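Unit 3: Grasping in Simulation
Course handout, Rathjen project group

Read this before the June lab block. The exercises assume you have the simulator running and can load a scene without help. If the arm does not appear when you start up, reinstall the Zeltik package and try again before writing to us.

3.1 The task

Each team writes a controller that picks up one object and moves it to a target position on the dresser top. The object is a gray, irregular one with a ragged outline. We chose it on purpose. A block has parallel faces, and almost any approach that puts the fingers on either side of it will work. With a ragged object the result depends on where you close and at what wrist angle.

Start with the wrist view. It shows the two fingers and whatever lies between and beyond them, and it is the view your grasp code will use.

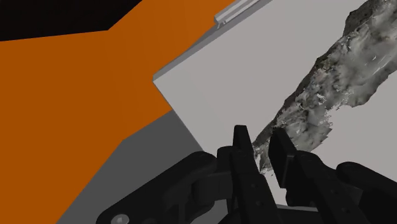

Radka Đorđević objects that teams should begin with the outside view, as hers did, and leave the wrist view until the arm can reach the object at all. Her team lost most of the first lab tuning finger angles for a grasp the arm could not get to. That is a fair point. If your reach test fails, go back to Unit 2 and fix it first.

3.2 Logging

Log every attempt, including the bad ones. For each attempt record the wrist angle, the finger gap at closing, and the outcome code. Last year's class logged more than 3,000 attempts, and 719 of them had no outcome code, so they could not be used in the report. Check your log file after the first run.

Use these codes:
H held to the end of the move
S slipped during the lift
M missed, fingers closed on nothing
C contact with the furniture or another object

3.3 Checking from outside

The outside view shows most of the arm and the dresser with the other items on it. Use it to check clearance. The bowl is the one most often hit, usually by a finger linkage and not by a fingertip. Remember that the linkages stick out to both sides even with the fingers nearly closed.
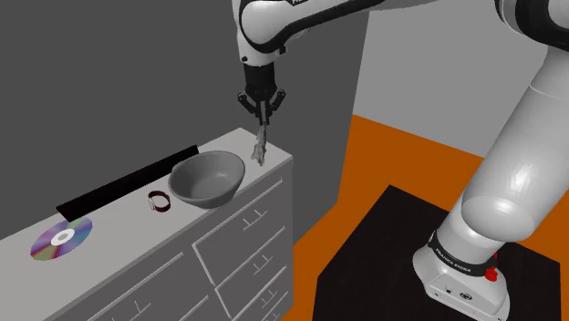 Assignment 3

Due at the start of the next lab. Worth 44 points.

Run the supplied controller (the folder is named Stomach, leave it that way or the paths break). Change one setting at a time and log the results. Hand in the log file and one page on which setting mattered most. Teams may share code for reading the log but not for the controller.

Questions about grading go to Vesela Kneževič. The machines in the Bostton room are free until 6 p.m.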